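Clearing the table, attempt 203

My aunt asked me in January when I'd have a robot that could clear her table after lunch. I told her I was working on it. She has asked twice more, and the answer hasn't improved.

For anyone new: I spend my evenings on a simulated two-armed robot in a simulated living room, trying to get it to do one small chore. The controller is called Cutberg, for reasons Salma Lamrani and I have both forgotten. The job is to pick up what's on the table and take it somewhere else. My nephew does it for candy. 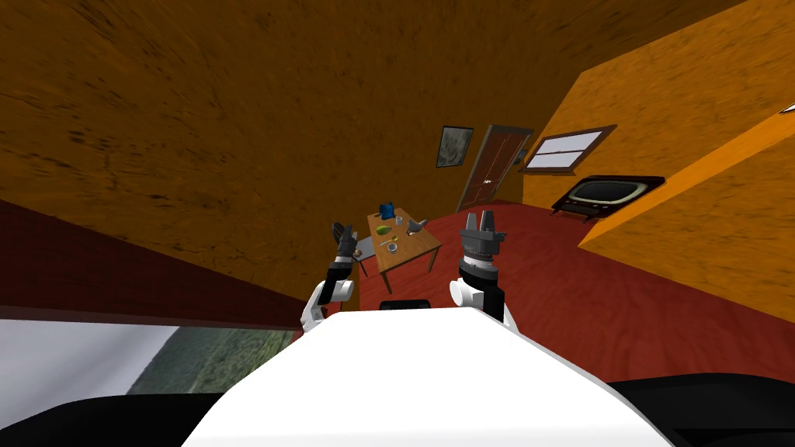 Both grippers up, one on each side of the table. The bird is at the right.

Cups are what I care about most, and cups are going okay. Out of 203 tries, 53 ended with one put down upright where I wanted it. The glass is a misery. As for the bird figurine, there is no good place to hold a bird, and the beak makes everything worse.

Kekeli Nartey says I should widen the fingers. Dede Gbeho says I should buy my aunt a tray.

So, can machines do chores yet? Mine can do part of one, slowly, in a house where broken dishes come back when I press reset. Next I'm trying a slower approach to the glass, and I'm leaving the bird for spring.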